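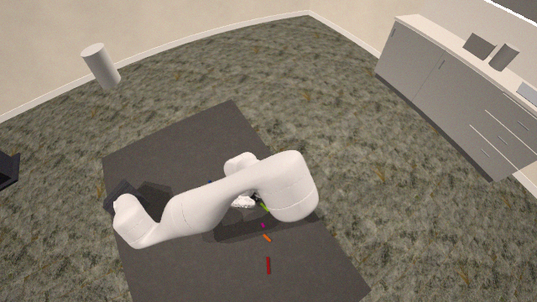
The arm is the cheap part

When Humdale decided to automate its small-parts sorting, everybody in the company talked about the arm. Which reach, which payload, which colour. Shoshana Benavides, who was given the budget, started from the other end of the list.

"I asked first how much money we lose if the table is wrong," she tells me. "No one could answer, so we did the table in simulation."

The simulation took 14 working days and one licence. On the screen a white arm works above a dark surface with a few coloured blocks, and the room around it has walls, a floor and a grey cabinet with drawers. It is modest to look at. For the planning it was very useful, as Benavides could move the base and try another gripper before she signed any order.

Her advice to other small firms is to divide the quote in three columns. In the first goes the robot. In the second go the gripper, the mounting and the cables. The third is for hours: programming, training, safety assessment. At Humdale the third column was the biggest, and the supplier, Szabo, had left it almost blank. A competing offer from Sollano was dearer on paper – but it included the commissioning.

She also keeps 25 per cent of the total in reserve. Her manager found this too much in May and has since stopped to complain. The first surprise was a $2,000 charge for a power outlet at the right side of the room.

Leasing was considered too. Noketard, a leasing firm, offered a term of 30 months with service, and Benavides still thinks it is a reasonable choice for a company which is not sure of its volumes. Humdale is sure of them, so it will buy.

The order goes out after the risk assessment is signed. Until then the programmer continues with the blocks in simulation, and the labour for this is written in the third column also.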